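The woman who runs the Saturday produce stall in Rarkberg did not want her name used. "Put down that I sell corn," she said. "People know who I am."

She has sold sweet corn from the same corner for most of her working life, first for her uncle and then for herself. The farm is outside Tetemlow, a slow drive in the dark with a full truck. We talked after closing, sitting on upturned crates while her son folded the awning.

I asked how the season had gone. She shrugged. "Wet spring. We planted late and I lost the low field. After that it was fine." On a good morning she brings 2,000 ears to market. On a holiday weekend it can be 3,000, and then she needs a second truck, borrowed from a neighbor who gets paid in tomatoes.

Most of what she told me was about the hours right after picking. The sugar in an ear of corn starts turning to starch as soon as it leaves the stalk, and heat speeds that up. Her crew picks before sunrise and the corn goes straight into the cooler. "If it sits in the sun until noon, you can taste it," she said. "It gets that flat, pasty thing."

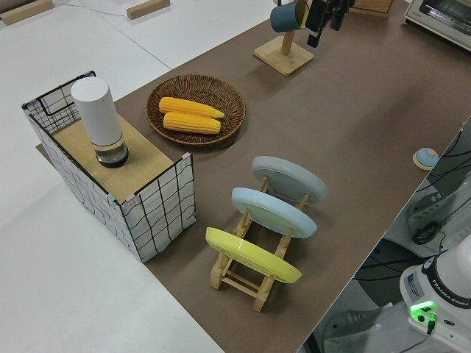
A basket, a board and a covered table.

She has opinions about shoppers. The ones who peel back the husk annoy her, and she has a sign about it that no one reads. "Feel it through the husk. Run your thumb down it. If it's full all the way to the tip, it's good. Once you've opened it and put it back, it dries out and I have to throw it to the pigs."

At home she keeps the husks on until the water is boiling. She cooks it for three minutes and puts salt on the table, no butter. Her son, who was listening, said this was not true and that there is always butter. She let that go.

The newer varieties came up several times. The supersweet types hold their sugar much longer, and the wholesaler at Gekport will hardly take anything else. She grows them for him and keeps a smaller planting of an older yellow kind for the stall. "It has to be eaten that day," she said. "But it tastes like corn – the other one tastes like candy."

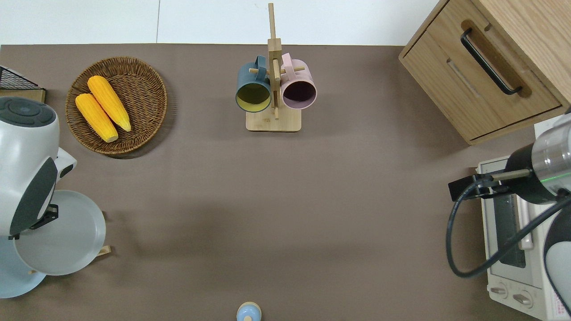
Can you freeze corn on the cob?
Blanch it first, cool it in ice water, dry it well and freeze it in a sealed bag.

She puts up almost 500 bags of cut kernels for the winter, some for family and the rest for the church supper in Meireles. It takes her and her sister two long evenings. They use an old bread knife and a cake pan with a hole in the middle, which holds the ear upright and catches what falls.

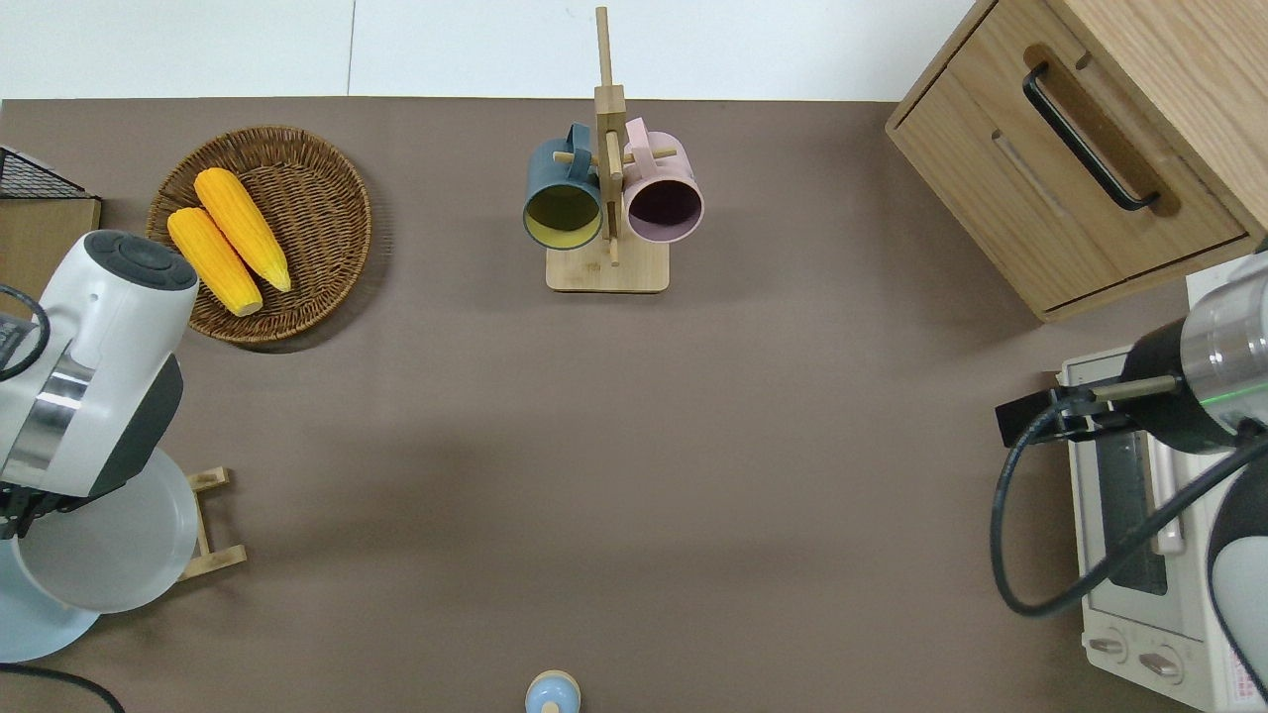

Staff Writer, Food and Farm

I asked if her son would take over the stall. He had gone to bring the truck around by then. "He says he will," she said. "He's good with the customers, better than me. He doesn't like getting up."

She has thought about dropping the wholesale side and planting less. The buyer pays late, and the price per crate has barely moved while diesel and seed have gone up. The stall pays on the spot. But the stall is one day a week, and a rainy Saturday can wipe out the whole take.

The truck pulled up and she started handing him crates. There were a few ears left in the last one. She put them in a paper bag, gave it to me and told me to eat them that night.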